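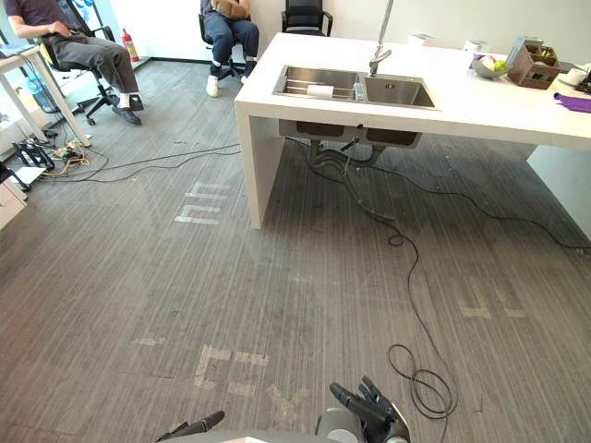

Ismail Soliman wants me to know that the figure is real. His group at Heltis says its new training method, Tilahun, lets a humanoid work at a kitchen sink after 100 demonstrations, where the older approach needed 2000. I have read the paper twice and I'm still not sure what "work at" means.

"It means it walks up to the counter, stops in the right place and does something useful with its hands," Soliman says. How useful? "Picks up a cup. Moves it to the rack. We score it as done or not done."

The sink, I point out, is always the same sink. The island has open space under the basins, with the hoses hanging down in plain sight, and there is tape on the carpet. It isn't much like my kitchen, which has a bin in the way and a cupboard door that won't shut.

"No, and we don't claim it is," he says. "The paper says one room. People read the headline and skip that bit."

The headline was written by Heltis. He concedes this after a pause.

What Tilahun does, as far as I can follow it, is throw most of the data away. The group recorded 3324 attempts by people steering the robot, then looked for the ones that taught it something new. The chosen 100 did nearly as well as the lot. My worry is an obvious one: you had to collect all of them before you could pick the good ones, so where is the saving?

"That's the fair criticism," Soliman says. "The saving comes in the second kitchen, if the choice carries over. We think it does."

Has it been tried in a second kitchen? "In October, at Dikholm."

I also asked about the 700 test runs, all done by the same team that built the system. A rival group, Dukden, has asked for the raw logs and so far has had only a summary table. Soliman says the logs are being tidied up. I asked whether untidy ones might be more helpful.

"Possibly," he says. "I'd have to ask." When I wrote to him again a week later, he was still asking.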